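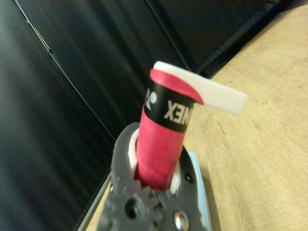

The Soft Sell

Two grippers, one wrist camera and a lot of promises about touch

By Romana Lukáč

Every gripper brochure I have been handed in the past few years has an egg in it. The egg is held. The egg is fine. I have stopped being impressed by the egg, and so has Vasanthi Siriwardena, who runs the test bench at Wendatitz and has to decide which of two jaws the company will buy 9 of.

Her own test pieces are duller. Tubes, bottle necks, tool handles, and a length of round handle in pinkish-red grip tape with a black Yonex finishing band near the top. Wrapped handles are awkward. The tape gives a little, the seams run in a spiral, and a jaw that closes a hair off center will lean the thing over without dropping it. The control software counts that as a success.

"It reports a grasp," Siriwardena told me. "I asked for it upright."

The two candidates are the Tundness, chunky dark plastic with white pads inside the jaws, and the Alleck, slimmer and a good deal more expensive. Both makers talk about compliance, a word that in practice covers anything from a clever joint to a soft pad. She ran 250 picks with each. The Alleck put the part down within 3 degrees of vertical on 148 of them. The Tundness did slightly worse, and I was ready to write that down as the story until Yhon Huamán, who wrote the scoring script, pointed out that the Alleck had been given fresh pads halfway through. The Tundness had not.

So they are starting over, and the April figures are in a drawer.

The camera question is no tidier. Mounted at the wrist, it gets a close look at whatever is between the fingers and a poor one of where the arm is going. Glossy things bother it - a dark satin panel behind the bench throws streaks that the edge finder likes to call objects. Huamán wants a second camera overhead. Siriwardena wants to know why the sales demo never needed one.

I put that to Erzsébet Fodor, who represents Alleck, and she said customers should "control their environment." Maybe so. Most of the shops I visit can't control their loading door.

The rerun uses new pads on both jaws, changed on the same schedule. Wendatitz expects to place its order once the scores are in.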